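Fotdale Handling Code

The Fotdale Handling Code is a short and rather friendly set of good-practice rules for people who record manual tasks with hand-held grippers in ordinary shared offices. Nayara Holanda wrote the first draft at Jusano, and it has been revised 2 times. 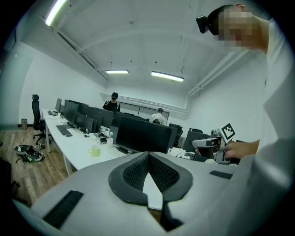 Markers and floors

Under the code, the printed marker on top of a gripper should stay flat, clean and uncovered, and anyone wearing head gear ought to have a clear path between the desks, with bags and cables moved well out of the way before the work begins.

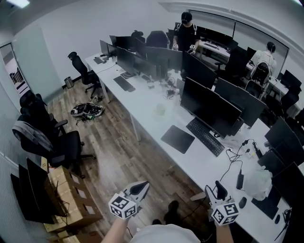 Riku Ueda later added a chapter on rest breaks, a much-loved one, and Garrido keeps the current text, which runs to nearly 2,000 words.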